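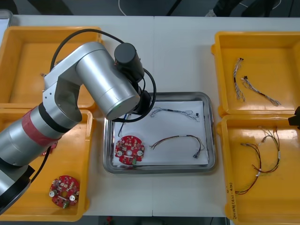

The Phí bench at Ploltport, with a round board and two harnesses on the paper in the steel tray.

The dropped-board fault: your questions answered
Last updated January 2022

We have had a great many kind and patient messages about the fault on the Phí sorting bench, and we would sooner answer them properly in one place than send everybody a slightly different email. If you run a Phí bench of your own with Gurnex control software, please read at least the first few answers before you next switch on. The rest can wait until you have a cup of tea in your hand.

What went wrong?
In September one of our two arms at Ploltport let go of a circuit board while it was still travelling from a yellow tray to the steel one. The board fell on the table and slid off the front. We put it down to a poor grip, picked the thing up and carried on, and I'm afraid we were rather too relaxed about it. A few shifts later it happened again with a wiring harness, and this time the fingers opened and then closed again by themselves while one of us was reaching in to collect what had dropped. There were no injuries, but it was a nasty surprise and we stopped the bench there and then.

What was the cause?
A short break in the signal between the arm and the controller. When the signal came back, the gripper was told to go to its starting position, and the starting position was fully open, so whatever it held was let go. A moment later the old "close" command, which had been sitting in the queue all along, arrived and was obeyed as though nothing had happened. The break itself came from a gripper cable that was being pulled too tight whenever the arm reached across to the far trays.

Why didn't the arm stop?
It should have done, and we were as puzzled as you are. The stop rule in Gurnex was watching the arm joints and paid no attention to the gripper. The joints were perfectly happy throughout, so the software saw no reason to make a fuss. The rule now covers both.

Is my bench affected?
If you have the Vodov gripper and you haven't installed the update, please assume that it is. Benches with the older gripper keep their fingers where they are when the signal goes, so they are not caught by this particular fault, although we would still like you to look over the cables.

What should I do today?
Switch the bench off at the wall before you touch anything in the trays. Pausing from the screen is not enough, as a paused gripper could still act on a waiting command. Then look along the cable that runs over the arm to the gripper. There should be a good generous loop in it, and it should stay slack when the arm is moved by hand to its furthest tray. If it goes taut anywhere, leave the bench off and write to us. Please don't be tempted to tape it down a bit shorter to keep it tidy - that is just what we had done ourselves.

The update takes a few minutes to install. Afterwards, do the pull-out check in the service notes 3 times with nothing in the gripper, and once more with a scrap board.

Why does the arm now go so slowly near the steel tray?
Several of you have asked about this, and one or two thought it was a new fault. The last part of the approach has been slowed down on purpose. The fingers come very near to the board when it is on the paper, and if the gripper did misbehave at that point we would like it to be moving gently.
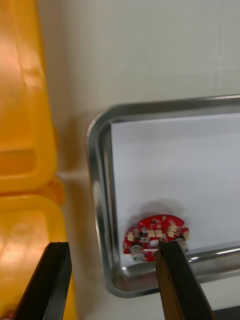

Wrist camera: a board near the corner of the steel tray, with the right finger just at its lower edge.

The slower approach can be turned off in the settings, but we do hope you'll leave it on. It adds very little to a whole kit, and we have become quite fond of the calmer pace.

Can I use the wrist camera to tell whether a part has been dropped?
Up to a point. It gives a good view of what lies between and beyond the fingers, but a finger can hide part of a board, and the camera knows nothing of what has gone over the edge of the table. Use the fixed camera as well, and do have a look on the floor. We have found small pieces down there that neither camera had mentioned.

A board has been dropped. Can I put it back with the others?
Please keep it apart, even if it looks perfectly all right. We set dropped boards aside and test them before they go near a kit again. Harnesses are hardier, but look at the connectors and check the ends for fraying before you put one back.

How well has the repair been tested?
We ran 2,505 picks on the repaired bench, mixing boards with both sorts of harness, and pulled the signal out at awkward moments during more than 1,269 of them. Each time the arm stopped with its fingers held still and the waiting commands were thrown away. The signal break was always made by hand, though, and a worn cable may behave in ways that we haven't thought of. We are still running the bench and will change this answer if anything new comes up.

Will the arm start again by itself after a stop?
No. Before the update it could, and that was the part that worried us most. Now you have to clear the message on the screen and press the start button on the bench itself. If the gripper was holding something, take hold of the part before you ask the fingers to open, and keep your own fingers well away from the tips.

Do both arms stop together?
Yes, they do now. It can be a little annoying when the second arm was getting on nicely with its own trays, and we have been asked to make it optional. For the time being we are keeping it as it is, because people lean across the bench to sort out one arm and end up within reach of the other.

Who pays for a new cable?
We do, for any Phí bench with the Vodov gripper. Send us the number from the underside of the base and let us know which side of the bench the arm is mounted on, as the left and right cables are different lengths.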